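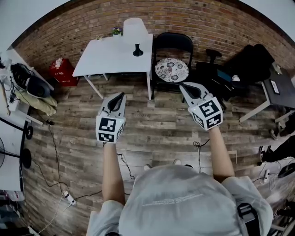 Both Hirnever hand units held out, marker cubes at the base, green light on the right one.

Hirnever handheld gripper kit, two months in
Forum: Data collection hardware

ramil_abella
Posting this since there are only a couple of short reviews around. We bought the two-hand kit from Ballia in November. You get a pair of white tong-style grippers with black curved finger pads, the marker cubes already fitted, a shoulder strap and a license for the Marino tracking software.

Good: the grip is comfortable and the pads have held up. Calibration takes 24 minutes the first time and much less after that. Support answered both of my tickets.

Bad: the manual is thin, and the strap slides if you have narrow shoulders. Tracking drops out when you turn a cube away from the camera for too long. Marino fills the gap with a guess and the guess is often wrong.

I'd buy it again, but not at full price.

k_shemweta
Which firmware? We had constant dropouts until 2071, then they mostly went away. Check under Devices > About, the updater says "current" even when it isn't.

ramil_abella
Older than that, it turns out my updater was lying too. Will flash tonight.

OrhunE
Firmware won't fix a marker the camera can't see. We returned ours. Folding towels was fine, anything where one wrist crosses over the other was a mess. Went with the Femside units, which track from inside the hand and don't care what direction you face.

k_shemweta
The Femside ones drift, though. We ran both for a week on the same drawer task and threw out more Femside recordings than Hirnever ones.

OrhunE
Did you do the warm-up? They drift if you skip it. Page 2 of their quick start.

k_shemweta
Yes. Still drifted.

wcastillo
Question about the room. Ours has big windows and a shiny floor. Ramil, I see you have brick behind you and a wood floor. Does the background matter?

ramil_abella
Not that I've noticed. Light matters more. Glare on a cube face kills the marker until you tilt it. I'd get blinds before I touched anything else.

wcastillo
Thanks. And the cables on the floor, is any of that part of the kit?

ramil_abella
The kit ships with two chargers and nothing else. You will want your own power strip.

nestor_t
I'd add that the price only makes sense if you use both hands. A single unit costs nearly as much as the pair and the software license is the same. Ballia wouldn't budge on that when I asked.

Also wipe the cubes. Fingerprints on the black squares gave us more trouble than the firmware did.

OrhunE
So the review is: buy blinds, carry a cloth, keep your wrists apart. I'm happy with my refund.

ramil_abella
Fair enough for your tasks. Ours is mostly picking and sorting – the wrists hardly ever cross.

Update, 9:40 pm: flashed 2071. Short test only, one dropout where I'd normally get several. Still bad with the palms turned up. I'll post again after a full week of recording.

wcastillo
Please do. Holding off on the order until then.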